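August 11, 2020
By Nhyira Aidoo
Filed under: Workshop notes, Soil & Turf

Infiltration, Dundomby plots

Second round of double-ring tests. Same rings as in May, outer ring driven to 100 mm, inner ring levelled off a straightedge. Plot 6 was slow again. Final rate 11 mm/h after the curve flattened, against 59 mm/h on Plot 2, same seed mix and mowing height. I had put the May figure down to a bad seal. Two tests agreeing makes that harder to argue.

Grass cover doesn't predict the rate. Both plots would pass a visual check.
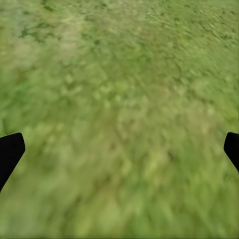 Cores

Pulled three from Plot 6, split lengthwise. Grey, platy layer at almost the same depth in each, roots turning sideways when they reach it. Probably traffic from when the Drarnthorpe drain went in. Penetrometer reading to follow once the Zuvel probe is back from calibration. The old cone tip is worn and I don't trust it past the first layer.

Shade and trees are a separate question. Ground close to a trunk takes water unevenly — stemflow on one side, dry on the other — and a single ring there says very little.
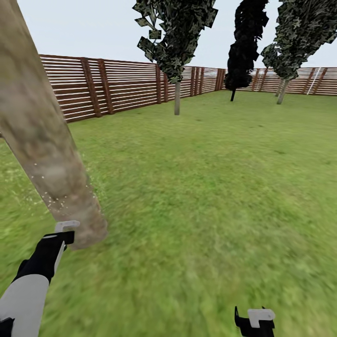
For that reason I'd keep all rings outside the drip line and log anything nearer as its own series. Appiah's spreadsheet has no column for distance to trunk, so I've added one after slope. Please fill it in, in metres.

To do: hollow-tine half of Plot 6, leave the other half alone, retest both. Order bentonite. Check the float valve on the inner reservoir, it stuck twice.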